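Droraver Bagging Station

I run the packing room at Gredton, and I was the grumpy one when we got our first Droraver. Cloth totes flop everywhere, and we pack up to 1,341 orders a day! Now it takes the repeat orders and my crew (all 35 of us kept our jobs) handles the odd ones, plus checking and fixing.
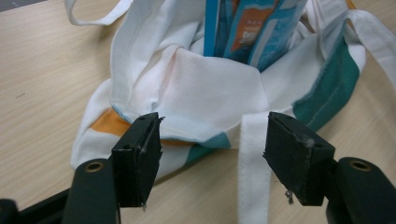 White tote with a blue carton, between the gripper pads.

Viera Tichý moved from the packing line to setup, and she loves it – no more sore wrists by February. Swapping pads takes her 70 seconds. The station is $2,370 a month with training included, so call us and ask for Viera.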